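Two arms, one deck: learning to deal cards the slow way

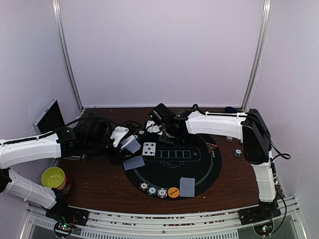 Ngan-ling Lam had never played a hand of poker before she started this work, and she says she is still terrible at it. "I know what beats what, more or less," she says. "Please don't ask me to bluff." What she does know, probably better than anyone else in the building at Grodimthorpe, is how hard it is to get a playing card off a table when you have no fingertips.

Her project, called Lillow, asks a fairly plain question. If you want a pair of robot arms to learn a fiddly job by copying people, is it better to show them the whole job from start to finish, or to show them lots of short bits, including the bits where things go wrong? Most people in her line of work collect whole runs and throw away the messy ones. Lam and her colleague Guido Dal Bello wanted to see what happened if they kept the mess.

"Guido was the one who said cards," she says. "I wanted to fold towels. He said towels forgive you. A card doesn't, because it's so thin. You're a millimetre too high and you close on air, you're a millimetre too low and you're pushing into the mat."

Dal Bello laughs when I repeat this to him. "She makes it sound like a plan! I like cards, and I thought it would be fun for a year. But she's right about the thinness. And then a card has two sides, and it matters which one is up, so the arm has to care about something more than where the thing is."

The way of teaching is simple enough to explain at a bus stop. A person moves a pair of small handles, the arms follow, and everything the joints do is stored along with the camera pictures. Later a learning program is given all of it and has to work out, from what the cameras see, what the arms should do next. There are no rules about cards in there at all. It has never been told what a card is.

What Lam changed was the recording. For the first set, the operators did 66 complete deals and kept only the clean ones. For the second set they spent the same amount of time at the handles, but they would stop, put a card somewhere awkward – half over the edge of the mat, on top of a chip, tight against another card – and record only the rescue. Each of those clips is a few seconds long. "It's very boring to do," she says, quite cheerfully. "You feel as though you're tidying up after a toddler, and you are also the toddler."

The result surprised both of them. With the clean set, the arms dealt beautifully until the first slip and then got stuck, often closing on the same empty spot again and again. With the short rescues mixed in, they dealt a little less neatly but they kept going. If a card slid away, the gripper went after it. Dal Bello remembers the first time he saw that happen. "The left arm dropped one, and I was already reaching for the stop button, and it went back and picked it up from a completely different angle. I shouted. Lucrezia came in from next door to ask if I was hurt."

Lucrezia Lo Presti, who looks after the training side, is more careful, and I was glad of it. She points out that the mixed set also contained more variety in where the cards lay, and that this could explain part of the gain. To check, she trained a third version on clean deals with the starting positions shuffled about. It did better than the first and not as well as the second. "So some of it is variety and some of it is seeing recovery," she says. "I can't give you the exact split yet. Anyone who wants one from us will have to wait for more runs."

There was also the question of handing over. Passing a card from one gripper to the other is still the weakest part, and it fails in ways the rescue clips don't help with much, probably because the two wrists get so close that each hides the card from the other's camera. Lam is trying a slower approach for that, with 5 operators instead of 2, to see whether different people's habits blur together or help.

I asked whether she would ever like to sit down and play against it. "It doesn't play!" she says. "It only deals. People are always disappointed." Then she thinks for a bit. "I'd like it to shuffle, though. Guido says that's impossible with these grippers, and he has written that on the whiteboard, so now I have to try."

The shuffling tests start once Lo Presti's next batch of training runs is finished.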